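3.2 Folding and laying out the towels

The second part of the study dealt with how towels are folded before they go on a shelf, and how well the folds hold up afterward. Towels are an awkward case among household linens. They are thicker than pillowcases, they do not crease sharply, and the loops of the pile catch on each other when two faces are pressed together. A shirt that has been folded badly shows it at once, while a towel can look neat on the table and slide open when someone lifts it from one side.

We worked with hand towels from the linen stock at Fallstead, a residential training center where the laundry room handles all bedding and bath linen for the building. All towels were washed before use and dried on a line. Towels with frayed hems or pulled threads were set aside, which left 43 for the trials. No fabric softener was used. Dimitriou had noticed in the earlier pillowcase work that softener made stacks lean, and we did not want that effect mixed in with the effect of the fold.

Two folds were compared. In the half fold, the towel is laid flat, brought together along its length, and then folded across the middle until it reaches shelf size. In the third fold, the long sides are brought in over each other first, so that both hems end up inside the bundle. Staff at Fallstead used both, depending on who had trained them, and the shelves held a mixture when we arrived. The third fold takes longer to learn. It also hides the hems, and this was the reason most often given for preferring it.

Folded towels were placed one at a time on a table with no cloth or mat under them. We kept to a plain white surface throughout so that the outline of the towel could be read easily against it – an early round on a patterned counter had to be thrown out for this reason. Figure 4 shows a towel on the table.

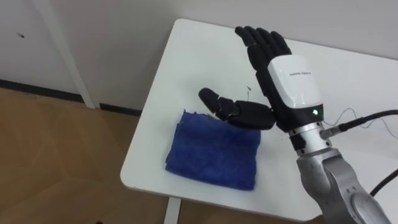
Figure 4. Folded blue towel on the white table.

Each towel was scored at two points, once when it was laid down and again after it had been picked up and put back. Three things were recorded: whether the outer edges lined up, whether any inner layer had slipped out past the top one, and whether the towel kept its rectangular outline. Scoring was done by Omoregie and checked against a second set of scores made without knowledge of the fold used. Where the two sets disagreed, the lower score was kept.

In all, 305 placements were scored. The half fold gave straighter edges on first laying down, but lost more of its shape once handled, mostly through the top layer drifting toward the open side. The third fold started out a little rounder at the corners and changed less. Towels with a heavy woven border did worse under both folds – the border is stiffer than the rest of the cloth and tends to push the layers apart along one side.

We did not test stacks in this part. Pressure from the towels above flattens the lower ones and may well hide the difference between the folds, so stacking is treated separately in Section 3.3, along with the question of which side should face the front of the shelf.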